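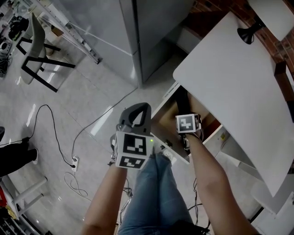
Drawer station, left and right hand-held grippers with marker cubes fitted.

From: Devendra Pant
To: Calach station maintenance list
Date: Fri 3 May
Subject: Re: Marker cubes and pre-session checks at the drawer station

Dear colleagues,

Thank you to all who responded to the previous message. Having consulted the Erel group, I am now able to confirm the procedure for the drawer station. It replaces the interim note and applies to both grippers in the pair.

On Fri, Pankaj Kashyap wrote:

> Devendra,
>
> Two matters require a decision before the June sessions.
>
> First, the right-hand cube on the Wirnov pair has been refitted, and the tracking log shows a constant offset of 8 mm between the cube and the fingertip position. The left-hand cube is within tolerance. I have not altered the stored transform for either side.
>
> Second, operators are asking whether the pair must be recalibrated each time the desk is moved. The current manual is silent on this point. Rathore has been told yes by one of us and no by another.
>
> Please advise which version is to be followed.
>
> Pankaj Kashyap

On the first matter, the stored transform should not be edited by hand. An offset that remains constant after a refit indicates that the cube is not fully seated on its mount. The cube is to be removed, the mounting face wiped with a dry cloth, and the cube refitted with the screws tightened in alternation. The fingertip routine should then be run again. If the offset remains above 2 mm after a second attempt, the unit is to be withdrawn and returned to Erel with the log attached.

On the second matter, moving the desk does not require recalibration of the grippers. It does require a new station reference, and this has been the source of the conflicting advice. The reference should be recorded with the drawer closed and again with the drawer fully open. Both recordings are to be stored under the same station name.

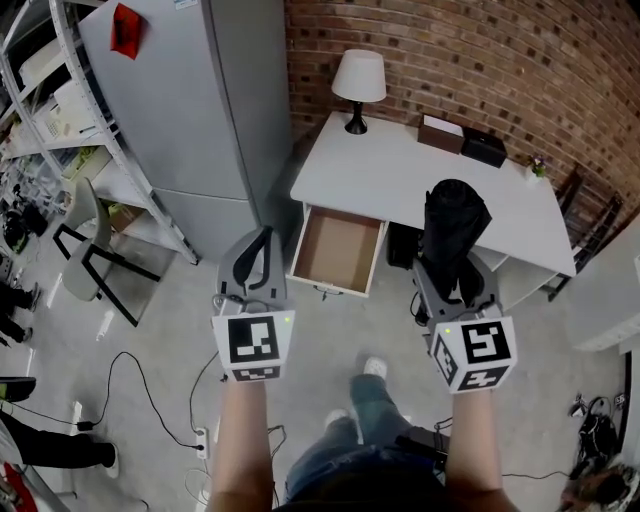 Drawer open and right gripper closed on the upright black item beside the desk.

The following checks are to be completed by the operator before the first recording of the day:

1. Confirm that the indicator light on each cube is green.
2. Inspect all printed faces for scratches, lifted corners and fingerprints. A damaged face is to be replaced, never touched up with a pen.
3. Open and close each gripper 10 times through its full travel. Report any stiffness in the handle.
4. Examine the inner surface of the fingers. Pads that have begun to peel are to be changed in pairs.
5. Open the drawer with one gripper while the other is held inside it, and review the log for dropouts. A marker face that passes under the tabletop will lose light, and short gaps are acceptable at that point only.
6. Check that power cords on the floor are clear of the operator's feet.

Finger pads are to be replaced at 2000 cycles regardless of appearance. The count is kept on the station sheet and should be carried forward when a gripper is moved to another station. Several sheets received last month began again at zero, and those units will have to be inspected individually.

Pankaj, I would be grateful if you could repeat the fingertip routine on the right-hand unit and send the result to this list. Rathore may continue with the left-hand unit in the meantime. The revised manual will be circulated as version 11 once the Erel group has approved the wording of item 5.

Regards,

Devendra Pant
Station Maintenance, Calach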